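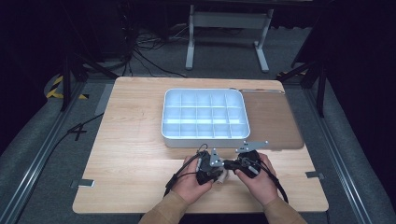

How a Compartment Tray Works

A compartment tray is a shallow container divided into small spaces called cells. Thin walls separate one cell from the next. The walls have one job: they stop small objects from rolling or sliding into each other.

Most trays use a grid. A grid is made of rows and columns that cross at right angles. To find the number of cells, multiply the rows by the columns. A tray with 4 rows of 10 has 40 cells, and a square tray with 10 rows of 10 has 100.

Many trays are made of plastic. Plastic is light, it wipes clean, and it can be molded in one piece, walls included. White is a useful color because dark beads, screws and seeds show up well against it. White objects are harder to see.

The outer edge is called the rim. A raised rim makes the tray stiffer - a flat sheet of the same plastic would bend when lifted. Rounded corners are stronger than sharp ones and easier to clean.

Sorting with a tray

Put the tray on a flat table. Choose a rule before you start, such as size, color or shape. Place one object in each cell, or one kind of object in each cell, and keep to the same rule until the end. Work from left to right, then move down a row, the same way you read a page.

Word list
Cell: one small space in a tray.
Column: a line of cells going up and down.
Row: a line of cells going across.

Drodico Young Makers, 6 May 2024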